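About Arnwood Evening School

Home | Courses | Fees | About Us | Find Us | Contact

Arnwood Evening School teaches bookkeeping, payroll, office software and business writing to adults in Stirnness and the towns nearby. Classes meet after working hours and on Saturday mornings. Most of our students have jobs already. Some are changing careers, some keep the books for a family business, and some were handed a payroll job at work and want to know how to do it properly.

We are a private school. We do not grant degrees. Students who finish a course and pass the final assessment receive an Arnwood certificate, and several of our courses also cover the material tested in outside bookkeeping exams. We do not give those exams ourselves, but the office can tell you how to sign up for them.

How the school started

The school began as a single bookkeeping class held above the Buvik hardware store on Simard Street. The store was closing its upstairs showroom and rented us the front half. The class was meant for the store's own suppliers and for other small firms on the street, many of which still kept paper ledgers. It met twice a week for one winter. The next fall there was a waiting list, so a second class was added, and after that a separate course in payroll.

We stayed above the store for several years. The stairs were steep and the heat was unreliable, and when the Buvik building was sold we moved two blocks down Simard Street to the former telephone exchange. We are still there. The building has classrooms on two floors, a computer room, a small library and an elevator. The old switch room is now the largest classroom and is used for orientation nights.

Paper ledgers are still part of the beginning course. Students keep one by hand for the first few weeks before they open any accounting program. We have tried the course both ways, and people who have posted entries by hand find their own mistakes faster later on.

What we teach

Bookkeeping 1 covers double entry, bank reconciliation, petty cash and the trial balance. No background is needed beyond ordinary arithmetic.

Bookkeeping 2 covers accruals, depreciation, inventory and year-end work. Students should have finished Bookkeeping 1 or be able to pass the placement test.

Payroll covers gross and net pay, withholding, time records, and the forms an employer has to file. The course materials are revised every February, after the new tables come out.

Office Software covers spreadsheets, word processing and shared calendars. There is a daytime section in spring if enough people ask for it.

Business Writing covers letters, email, short reports and minutes. It is the shortest course we offer and runs for 5 weeks.

We also run courses on site for employers in the area. These are usually payroll or spreadsheet courses, set up around the forms and software the company already uses. Please contact the office for a quote.

Our teachers

Everyone who teaches here has worked in the field they teach. Our bookkeeping and payroll teachers come from accounting offices, school districts, hospitals and small businesses, and most of them still work in those jobs during the day. New teachers sit in on a full course before they take one of their own.

Teachers keep office hours in the half hour before class. Students who miss a session can come in then to go over what was covered, or can make it up in another section of the same course.

Class size and the building

Classes are kept small enough for the teacher to look at each student's work during the session. The computer room has a machine for every seat, and students may bring their own laptops if they prefer. The library holds 900 books and bound course packs, which can be borrowed for the length of a course. It is open whenever classes are in session.

Doors open half an hour before the first class. Coffee and tea are free, and the vending machine in the lower hall takes coins and cards. Food is allowed in the classrooms but not in the computer room. 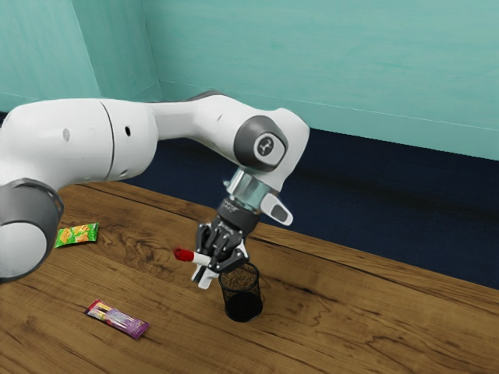

Brown wooden table with a black mesh cup and two snack packets.

Parking is free after business hours in the lot behind the building. The Simard Street bus stops at the corner, and the last bus leaves after evening classes let out. The side entrance has a ramp and is unlocked during class hours.

Fees and help with fees

Bookkeeping 1, Bookkeeping 2 and Payroll cost $500 each. Office Software costs $400. The price of Business Writing depends on the section and is listed on the Fees page. Course packs are included. Fees can be paid in full at registration or in monthly installments with no added charge.

The Buvik Fund pays part of the fee for students who are out of work or returning to work after caring for a family member. It was set up with a gift from the store's owners when they retired. The application is one page long and is handled by the office. It asks for proof of address and a short statement of your situation. Applying does not affect your place in a class.

If you have to withdraw before the second session, the full fee is returned. After that we can move your place to a later term, but we cannot give a refund.

Visiting

You are welcome to sit in on a class before you register. Call or stop by the office a day ahead so the teacher knows to expect you. The office is on the first floor, to the right of the main entrance, and is staffed on weekday afternoons and during all evening classes.

Page last updated February 9, 2020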